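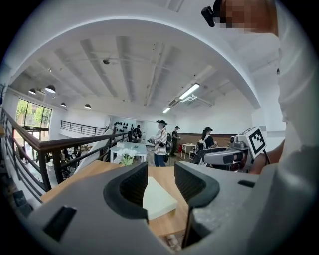

Zeitbasis und Tracking

Amparo Inga betreut bei Jastden die Software hinter den handgeführten Greifern. Das Paket heißt Omow und rechnet aus Kamerabildern und Markern die Trajektorien beider Hände. »Der Tracker ist selten das Problem«, sagt sie. »Meist stimmt die Zeitbasis nicht.« Ein Versatz von 21 Millisekunden zwischen zwei Streams reiche aus, um eine beidhändige Aufnahme zu verwerfen. Omow schätzt den Versatz deshalb je Episode neu — aus den Bewegungsprofilen, ohne Hardware-Trigger.

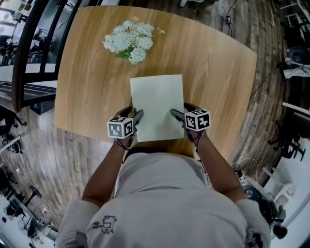 Papier als Testfall

Flache Objekte hält Inga für aufschlussreicher als Blöcke. Beim Blatt müsse der Planer die relative Pose der Greifer kennen, die absolute sei zweitrangig. »Wir filtern beide Posen in einem gemeinsamen Zustand. Getrennt gefiltert driften sie gegeneinander.« Mehr als 2000 Episoden liegen inzwischen im Format von Ziketov vor.

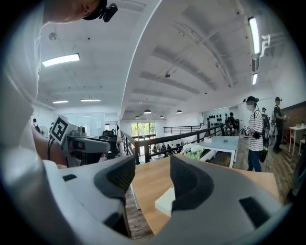
Offen ist die Verdeckung. Verschwindet ein Marker, überbrückt Omow bis zu zwei Sekunden mit der visuellen Odometrie, danach wird die Episode geteilt. Den Schwellwert will Inga mit Version 2 konfigurierbar machen. »Der Patch liegt im Review.«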